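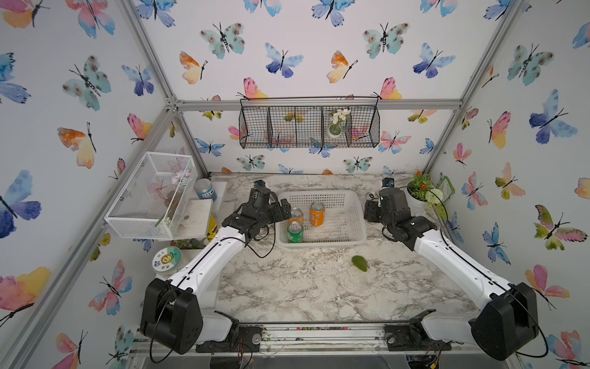 About Drodavell

Drodavell sells baskets. Small ones, mostly, in plastic, with holes in the sides, for people whose groceries have come home and refuse to go anywhere sensible. We also sell shelf risers, drawer trays and one very large hamper that we regret, but baskets pay the rent.

We started in February, in a back room on Kettler Street with a single radiator and a view of a tire shop. The first order was for 47 baskets. We packed them ourselves, sent them to the wrong town, and packed them again. The customer still buys from us, possibly out of concern.

What we believe in

Cans belong in a basket. Stand them up if you can. A can on its side will roll to the back of the shelf and stay there until you move house. Three or four to a small basket is plenty, and you should be able to lift the whole thing out with one hand while the other holds the refrigerator door.

Avocados do not belong in with the cans. We have had letters on this subject. An avocado wants a bit of counter to itself until it is ready, a moment it will choose while you are asleep.

We don't believe in labels on everything. If you need a label to tell you that a can of soda is a can of soda, a basket is not going to help.

What we make

Our plain white basket is the Jirkus, and it has outsold everything else in the catalog put together. It has a grid of holes so that spills have somewhere to go and so that you can see what you own before buying more of it. Last year 2,378 of them left the building. 804 went to one chain of office kitchens, where we understand they are used for cans, tea bags and unclaimed forks.

The Rernthorpe is the same basket, but taller. It took us a year to design. We would rather not discuss the year.

Where we are now

We moved out of the back room and into a proper unit with a loading door, a packing bench and a kitchen that, for a company in our line of work, is a disgrace. The crumbs are ours. Visitors are welcome if they call first, so that we can move things into baskets before they arrive.

Orders under 1,000 pieces ship from stock. Anything bigger, please write and tell us what it's for. We like to know, and it helps us work out how many boxes to fold.

Page last updated October 8, 2023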